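Unit 4 — Hot drinks for cold weather
Evening course, Wolde community kitchen. Notes by Raquel Quintela

Please read these pages before we meet on Friday. Last week we spent too much time on the theory of milk, so this time I keep the theory short and we go sooner to the stove.

**Cocoa powder and drinking chocolate**

Many students use these two words as if they were the same, but drinking chocolate already has sugar in it. If your recipe says cocoa, and you use the other one, leave out the sugar and taste at the end. Cocoa does not dissolve well in milk. Mix it first with a little hot water until you have a smooth, dark paste — no dry spots — and only then pour in the milk, slowly.

Keep a packet of wipes on your table. Cocoa powder goes everywhere, also on the recipe sheets.
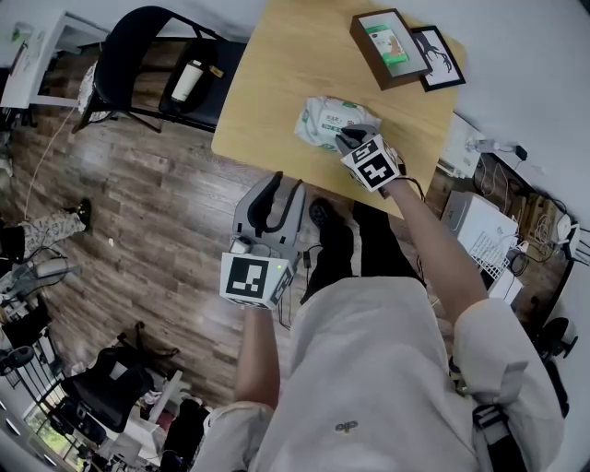 *Fig. 2. Wet wipes, soft pack.*

**Flavours**

Spices such as cinnamon and cardamom should warm together with the milk for a few minutes. Extracts and spirits go in after the pot is off the heat, otherwise most of the smell is lost. Peppermint is very strong. Begin with two drops for the whole pot, stir, and wait before you add more.

For the base recipe we use 482 ml of milk and 100 ml of water. I know 482 is a strange number. Américo Amaral converted it from his old notebook and I have not changed it.

**To do at home**

1. Make the base recipe one time with water paste and one time without. Write down the difference in colour and texture.
2. Choose one spice and one extract. Do not use both in the same cup.
3. Bring your notes, and your favourite mug.

Students who cannot drink cow's milk can work with oat milk. Stir it more often and keep the heat low. Beatriz Correia has the spare whisks, please ask her before class.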